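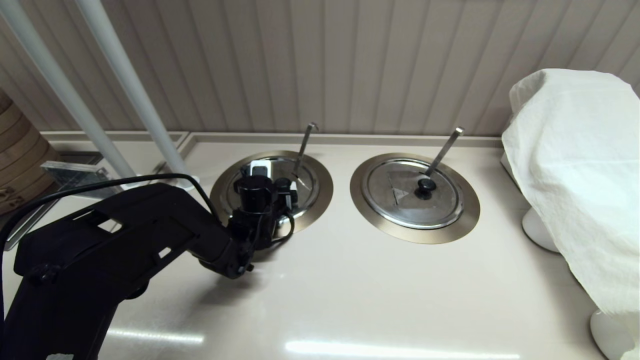
Soup for a crowd is its own kind of cooking, and I'd been away from it for so long that I forgot how much I like it. Last month my friend Yutong Zhong asked if I'd take over the two soups for the Grolalholm summer supper, and I said yes before she got to the part about 70 people. My regular soup pot feeds six, or eight if they're polite! But the hall has a counter I'd been jealous of for ages, with two round stainless steel wells sunk right into it, side by side near the back, each with a bronze-colored rim and its own metal lid and ladle. One lid even has a cute little round black knob in the middle. I wanted to cook for those wells, basically.

So. Two soups. I went back and forth on this for most of June and bored everyone in my house with it. Yutong wanted one to be the corn chowder her mother makes (no arguments from me) and the other had to be something without dairy, so I talked her into a tomato and white bean with a lot of fennel in it. I made a test batch of each at home on a Sunday and we ate chowder until Wednesday. My husband would like it known that he preferred the tomato.

What I learned from the test batch is that the chowder gets really thick if you leave it sitting warm. The first bowl was perfect and the one I had two hours later you could have spread on toast. I ended up making it thinner than felt right and keeping a pitcher of warm stock next to it at the supper, and every so often I'd stir in a splash. Also, add the corn late. I know every recipe says so and I've always ignored it, but at that size it matters, the kernels go sad and wrinkly otherwise.

The tomato one is the opposite, you can pretty much forget about it. It was better at seven than it was at five. I did the fennel low and slow with onions and too much olive oil, then canned tomatoes, beans, a parmesan rind in my home version and no rind in the supper version, obviously. Lemon at the end. If you only ever make one big soup, make that one.

A word about ladles, because I have opinions. I like a long, thin handle with a bend at the tip, so it has something to catch on when you lean it up against the side. The short fat ones slide in and then you're fishing around with tongs while people stand there holding bowls. I have a Rero one at home with a plastic handle that I've been meaning to replace for years, and after this I finally went and ordered a plain metal one. We'll see.

My other tip is to heat the soup all the way on the stove before you put it in a warmer. I used to think you could pour it in lukewarm and let it catch up. You can't, or you can, but you shouldn't – it takes forever and it isn't safe to have soup hanging around half warm. Get it properly steaming in the pot, then move it over in batches with a big pitcher. And wear sleeves. I did not wear sleeves.

Bread came from Brurari, who gave us 144 rolls for a price I won't repeat in case they get in trouble. That was 2 per person plus a few extra, and we came home with none, so somebody was pocketing them (good for them). There was butter, there was a big bowl of chopped chives, there was hot sauce that Mr. Heinonen brought from home and guarded all evening. He put it in the chowder. I tried it his way and he has a point!

Cleanup was fine. I'd soaked the stockpots the minute they were empty, and Yutong washed while I dried and put away. We had maybe a quart of the tomato left and I had it for lunch today, cold, standing at the fridge.

A couple of people asked me for the chowder recipe, so I need to sit down with Yutong's mother and get her to commit to amounts. Right now my notes say "cream, until nice." I'll post it when I have something better than that, probably after the peaches are done, as I've promised jam to half the street.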